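Category: Course Handouts / Automation Safety and Practice

Unit 6: Working rules for shared bench cells

Read this before your first booking in the Juvurcombe lab. It covers two-arm benches only. The Zusard mobile units have their own handout and their own sign-off.

The rules come from three places: the general duties that apply to any workplace, the published robot safety standards covered in Unit 4, and the lab's own practice. Where they differ, follow the stricter one. A bench cell is small and the arms are light, but students tend to underestimate both. A slow arm can still trap a finger against a tabletop.

6.1 Before power-up

Complete the Chuang checklist and initial it. Test both emergency stops, one at a time, and reset fully between tests. Confirm the speed limit on the controller. For teaching sessions it is set at 600 mm per second at the tool, and you do not have permission to raise it. Tie back long hair and take off lanyards.
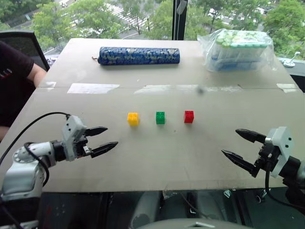
A risk assessment is written for a task and a layout together. If you change either one, the assessment needs another look. Start with the objects to be handled, then the reach of each arm, then everything else on the bench. For a basic exercise with a yellow, a green and a red block set out in a row, the handling risk is low and most of your writing should be about reach. Two open grippers coming in from opposite sides can meet over the middle block, so state which arm has priority there. Deal with cables as well. A cable that arcs over a forearm needs enough slack for the full range of the task, and a cable hanging by the near edge of the table can snag on clothing or a chair. Items stored on the rear section, such as a fabric roll or a plastic-wrapped package, are to be listed or removed. Anyone beside the table is part of the assessment too.

6.2 During operation

One person is the operator and says so out loud. The operator keeps a stop within reach at all times -- not on the next bench. Others stay at least 1,000 mm from the nearest moving part unless the task sheet says otherwise. No hands on the table while either arm is enabled. If a part is dropped, stop both arms, then pick it up.

6.3 Records

Log every stop, including the ones you caused yourselves. Give the time, the program name and the position of each arm. Logs go in the Graltness folder and are kept for 2 years. Entries made before July use the old form and don't need to be copied across.

For the tutorial, write an assessment of roughly 600 words for your own bench task. Submit it by October 21, 2021. Late work follows the usual faculty rules.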